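How People Teach Robots by Showing Them

A learning page for readers aged 8 to 12
Prepared by the Kimaro Centre for Young Scientists, Nurnham
Last reviewed: July 3, 2026

Most machines follow instructions that were written for them. A washing machine has a list of steps stored inside it, and it carries out those steps in the same order every time. This works well because the inside of a washing machine never changes.

A kitchen is different. Cups are left in new places, plates come in many colours and sizes, and the light from the window moves during the day. Writing a rule for every possible kitchen would take a very long time. For this reason, many engineers teach their robots in another way. They show the robot what to do and let it learn from what it has been shown. This is called learning from demonstration.

What is a demonstration?

A demonstration is one complete showing of a task, from start to finish. If the task is "hang the mug on the rack", the demonstration begins before the robot has touched the mug and ends when the mug is hanging and the gripper has let go.

While this happens, a computer keeps a record. It stores the pictures from the cameras and the position of every joint in the robot's arm, many times each second. A joint is a place where the arm can bend or turn, like your elbow or your wrist.

Two ways to show a robot

1. Guiding by hand

In the first way, a person takes hold of the robot's arm and moves it. The motors are set so that the arm gives way gently when it is pushed. You may have learned to hold a pencil or a cricket bat in the same way, with a grown-up's hand over yours.

Guiding by hand is simple to learn. It has one difficulty: the person's own hands and arms may appear in the camera pictures, and they will be missing later when the robot works alone. It is also hard for one person to guide two arms at once.

2. Driving by remote control

In the second way, the person does not touch the robot. The person holds a set of controls, and the robot copies the movements. Some controls look like the ones used for video games. Others are small copies of the robot's own arms, called leader arms. When the person bends the leader arm, the robot's arm bends as well. The proper name for this is teleoperation. "Tele" comes from a Greek word meaning "far away".

The teaching team at Jema, a robotics workshop in Nurnham, uses leader arms for its kitchen tasks. Araceli Cuesta drives the arms, and Tài Doãn checks each recording. One of their tasks uses a wooden rack with short arms for mugs. The mugs hang upside down on it, and the gripper must meet each one at a suitable angle. 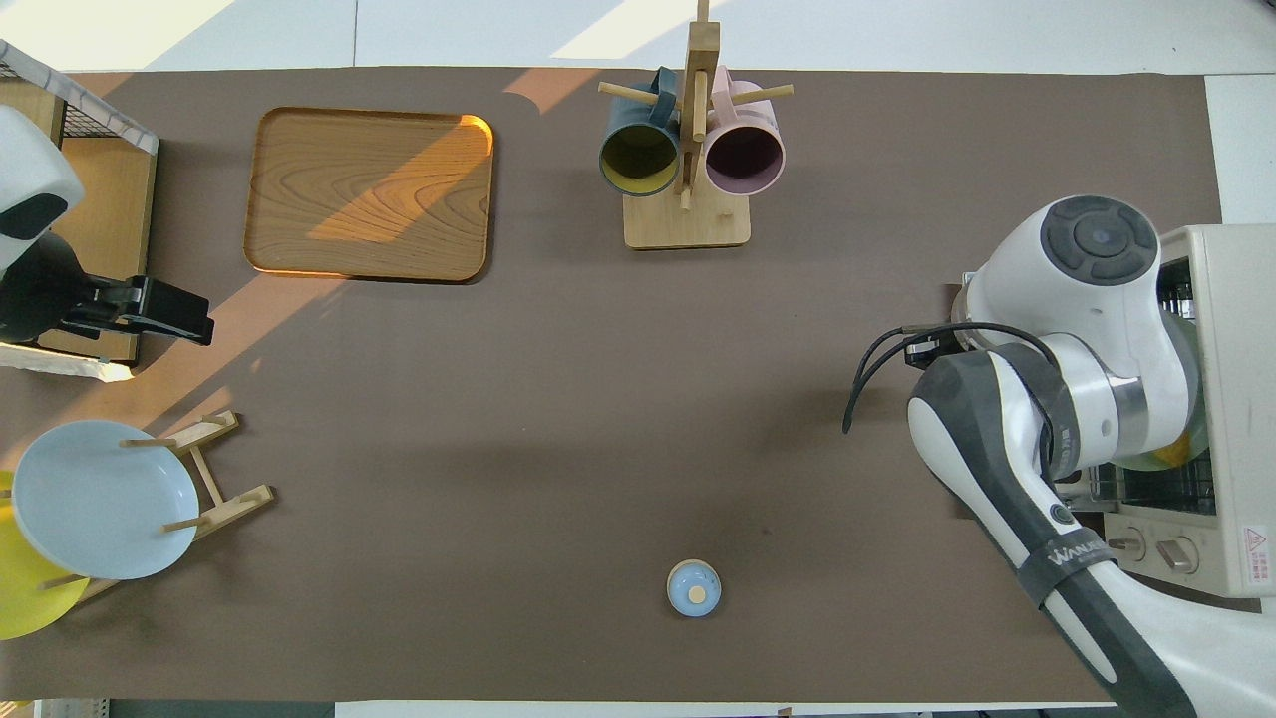
Why one showing is not enough

If a robot is shown a task only once, it may learn to copy that single movement and nothing more. Move the mug a little to the left, and the gripper could close on empty air.

The team therefore repeats the task many times and makes small changes between showings. A mug may be turned, or the rack may be shifted. For the mug task, the team recorded 1152 demonstrations. Of these, 104 were set aside -- mostly because the driver had paused too long or a mug had been bumped.

The computer then looks for patterns in the recordings that remain. It learns which movements usually follow which camera pictures. Engineers call this stage training.

Checking what was learned

After training, the driver puts down the controls and the robot tries the task alone. At Jema, each test has 80 tries. Encarnación Figueroa writes down the result of every try, including the ones that fail. A failed try is useful to the team, as it tells them which showings to record next.

Words to know

Demonstration -- one complete showing of a task.
Gripper -- the part of a robot that holds things.
Joint -- a place where a robot's arm bends or turns.
Leader arm -- a small arm, moved by a person, that the robot copies.
Teleoperation -- controlling a machine without touching it.
Training -- the stage when a computer finds patterns in recordings.

Try it yourself

Ask a partner to close their eyes and hold out one hand. Guide the hand slowly to a plastic cup, help it to close, and lift the cup onto a book. Repeat this three times. Then let your partner try without help, eyes still closed. Move the cup a short distance and ask your partner to try again. Write down what changed.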